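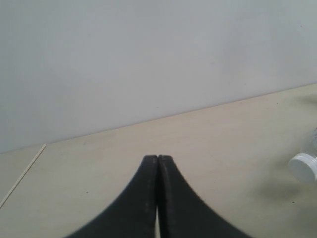

News > Climate & Weather > Lakes

Bullavia's big lake is warm again, and the ice people are nervous

2021-09-12 | 14 comments | 110 shares

I swore I wasn't going to write about Lake Osei again until winter. Then the new water temperatures landed in my inbox last night, and well, so much for that.

The lake team at the Musteo field station put out its late-summer numbers, and the surface water is the warmest they've logged in 23 years of keeping track. The old record didn't go back very far, either. It was set two summers ago, and I remember writing it up and thinking we'd get to keep that one for a while.

I called Frauke Ostermann, who runs the station, and caught her eating lunch in her truck. She wasn't shocked. "The top of the lake gets the headlines, but I'm watching the deep water," she told me. The sensor string hanging off the north buoy shows warmth reaching farther down than usual for this time of year, and deep heat takes its sweet time leaving. A couple of cold nights can knock the surface down in a hurry. They don't do much for what's sitting underneath.

So what does that mean for ice? Maybe nothing! A brutal December can fix a lot, and Ostermann was careful to say she isn't making a forecast. But the trend is hard to wave off. When the station opened, the bay at Fastard usually froze by the second week of December and stayed that way long enough for people to drive on it (which I did exactly once, in my uncle's pickup, with my eyes mostly shut). Last winter the bay had safe ice for just 19 days. The winter before that, it was 9.

That's a problem if you fish through the ice, obviously, and I hear from a lot of you who do. It also matters to whitefish, which lay their eggs on the rocky shoals in late fall and count on an ice lid to keep the waves from tossing everything around. And open water in winter means more lake-effect snow for the towns on the east side, so those of you in the hills may want to get your shovels out early.

Ohemaa Frimpong, who teaches earth science over at the college, put it to me this way: one warm summer is weather, and she'd shrug at it. What she doesn't shrug at is the ice-off date in spring creeping earlier at the same time the freeze date creeps later. The season is getting squeezed from both ends. Her students are going through old ferry logs from before the station existed to see how far back the squeeze goes -- they're up to the 1950s and the handwriting is apparently terrible.

The station plans to leave the north buoy in the water later than usual this year so it can catch the whole cooldown. Normally it comes out before the first hard freeze. If you boat up that way, please give it plenty of room, and don't tie up to it. People do.

Temperature readings go up on the bulletin board at the Fastard boat launch every week, and I'll post them here too when I get them. If any of you have old photos of the bay with dates written on the back, Frimpong's class would love to borrow them.

Comments

Dede Zakaria
My dad had his shanty out by New Year's every year I was a kid. Last year we never even hauled it down to the shore.

Akosua Aidoo
Is the deep sensor data posted anywhere, or just the surface readings? I'd like to see the whole summer.

Esi Asamoah
We swam off the Fastard dock last weekend and it felt like a bathtub. The kids loved it, I found it a little creepy.

Dede Zakaria
Akosua, the board only has surface temps, I was there this morning. Try calling the station, they were nice when I asked about the buoy.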